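Section 4: Clearing and Wiping the Desk

Before you start

This section assumes that the desk is assembled, level and pushed back against the wall as shown in Section 2. If it still rocks, go back to Section 2. Wiping a desk that rocks is a good way to learn where your coffee was.

The instructions cover the white matte top in both the straight and L-shaped versions of the Dotlow. Owners of the oiled top want the separate leaflet, which is shorter and much sterner.

You will need:

A small open wastebasket, light enough to hold in one hand
Two soft cloths, one damp and one dry
Dish soap
Somewhere to put your cup

4.1 Clearing the top

1. Take everything off the desk that can spill. A cup with a lid counts as a cup. The lid has persuaded a great many people otherwise, and several of them have written to us.

2. Bring the wastebasket to the desk. Hold it just below the front edge and sweep crumbs, eraser dust and staple ends toward you with your free hand.

3. Leave the basket on the floor when you have finished, clear of the foot bar. It does not belong on the desktop, however briefly.

4. Look at the top from a low angle with the light coming across it. White matte shows very little from above and nearly everything from the side. Pencil, shoe rubber (we don't ask) and the undersides of laptops all leave faint gray or black marks.

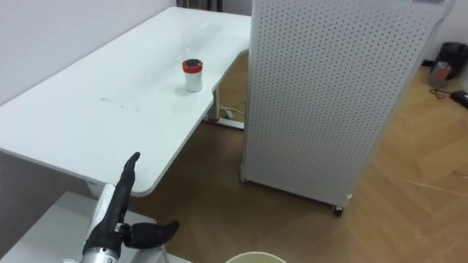
5. Wipe the marks with the damp cloth and one drop of soap. Work from the wall toward the front edge, then go around the rounded corner last, where sleeves rest and most of the grime collects.

6. Dry the top with the second cloth. Water left standing at the back edge will find its way down behind the desk.

CAUTION: Do not use scouring powder, melamine sponges or anything with "miracle" on the label. They remove the mark and then the finish. The finish is the part you paid for.

NOTE: If a mark is still there after three tries, cover it with the Muser desk mat (sold separately) or learn to live with it. Bernadette Riviere in our service department has had one on her own desk since January and reports that it has faded, or that she has stopped looking.

4.2 Cables and the floor

1. Unplug anything you are about to move. Wipe cables with a dry cloth only.

2. Gather loose cables away from the leg frame. Cables draped around the foot bar will be run over by the chair sooner or later, usually during a call.

3. Fasten them under the top with the clips from bag C. The clips hold up to 2 cables each. They will accept a third and then drop all of them at night.

4. Sweep or vacuum under the desk. On wood floors, lift the desk at both ends to move it. Dragging it across parquet leaves a line that no section of this manual can help you with.

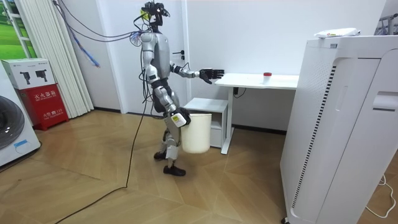 5. Check the felt pads under the foot bars while the desk is up. Replace any that have picked up grit. Spare pads are in bag D, which most people throw out with the box.

6. Set the desk down and leave enough room beside it for the cabinet. A gap the width of your hand keeps the cabinet from rubbing against the leg. It also gives you somewhere to lose pens.

4.3 Putting things back

1. Wait until the top is fully dry. At 70 degrees this takes a few minutes.

2. Return the things you use every day. The rest can go on the pegboard or in the cabinet, where it should have been in the first place.

3. Put the cup toward the back of the desk, away from the edge and from your elbow.

CAUTION: Maximum load on the narrow section is 35 pounds. It is not a seat. It looks exactly like a seat, and Maritza Llanos, who drew it, would like you to know she regrets this.

Repeat 4.1 weekly and 4.2 when you can no longer stand it. For replacement clips and pads, see Section 7.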